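We use cookies to keep this site working. Accept | Settings

Progress note to Altness, gripper comparison – 21 February 2021

Handheld rig is up, two finger sets tried so far. 817 grasps logged out of the 2,000 planned. Tanvir did most of the toy runs, Zhuoran the labeling. 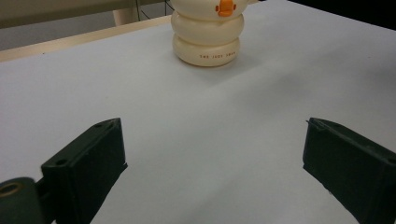 Stiff fingers held up on the wide stuff, 82 slips total, mostly round objects. Softer pads from Oltby still not here – chasing. Wrist camera calibration drifts, Haoran is redoing it befroe the next batch.

Budget fine. Arm trials at Kong start in May, need a yes on the second controler by then.

Filed under: Project Updates, Grippers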